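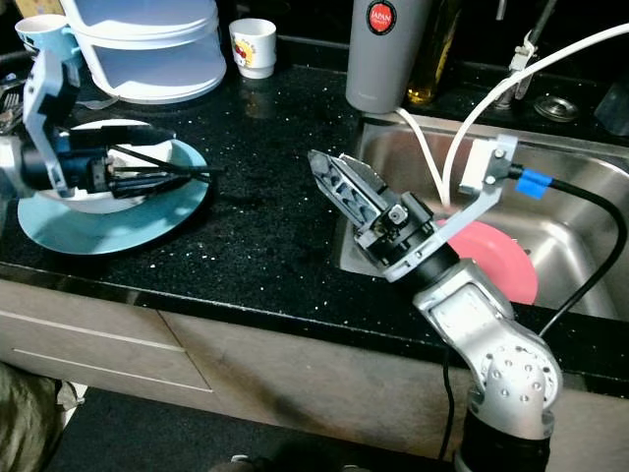 *Plates on the worktop by the sink.*

# About Ondareck Racing

We are a small single-seater racing team based just outside Tunstall, and we've been running cars in club and junior formulae for longer than some of our drivers have been alive. If you have found your way to this page you are probably a parent with a karting-mad teenager, or a grown-up who has always fancied a go at a proper racing car, or perhaps you stood behind our awning at Skindport last season and wondered who we all were. Whichever it is, you're very welcome, and we hope you'll stay for a bit of a read.

The team began with one elderly car, a borrowed trailer and a lock-up with a roof that let the weather in. For the first few years we raced only when there was money in the tin, and we did most of our learning the hard way, usually late in the evening before a race meeting with a gearbox in pieces all over the bench. We still have that first car. It has done 3,701 racing laps, all written down in pencil in a set of notebooks, and it comes out every July for our open morning, when anyone who fits in the seat is allowed to have a sit in it.

These days we have 12 people on the books, counting the ones who only come at race weekends, and we run two cars in the Lurard Winter Cup and a further two in the main summer championship. We also look after a handful of cars for private owners, who turn up with their helmet and find everything warmed up, fuelled and pointing the right way.

## How we work with drivers

Most of the people who drive for us come straight from karts. It's a big jump, and we like to take it slowly. A new driver will spend a good few days testing with us before we talk about entering a race, and a lot of that time is spent out of the car — walking the circuit, looking at the data, learning what to say on the radio and (just as useful) when to keep quiet on it. We'd sooner hear "the back end feels nervous over the bumps at the far hairpin" than a long speech about tyre pressures, and we'll help you get to the point where you can tell us that sort of thing without thinking about it. 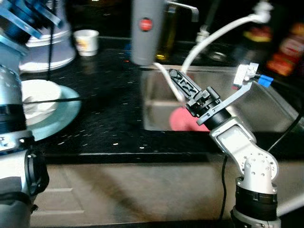 We are also plain about money, which in motor racing can be a sore subject. Before you sign anything with us you'll have a written list of what the season costs, what is included and what is not, with crash damage set out on its own page so that it can be read with a strong cup of tea. Entry fees and tyres are charged at what we pay for them. If you can only manage half a season, please say so, as there are often ways of sharing a car, and several of our drivers have started like that and gone on to do a full year later.

## The workshop

Our workshop is on the old dairy site, up the lane past the chapel. There's room for the cars, a small machine shop, a set-up area with a properly level floor (we were very proud of that floor when it went in, and still are) and an upstairs office where the kettle is rarely off. Suspension, gearboxes and bodywork repairs are all done on site. Engines go away to a specialist for rebuilding, and we strip and refit them ourselves.

Skindport is our home circuit and we test there more than anywhere else. Our record book for it now runs to 3,572 timed laps, so if you want to know what a car like yours ought to be doing there on a cold, damp morning, we can very likely look it up.

## Coming to see us

Visitors are always welcome, though do ring first, particularly in the week before a race when the place is upside down. School and college groups can come for an afternoon — we enjoy those a great deal — and we take on a couple of work experience students each summer. No background in racing is needed, only an interest in how things go together and some old clothes. Use the contact form to get in touch, and tell us a little about yourself and what you drive now, if you drive anything at all.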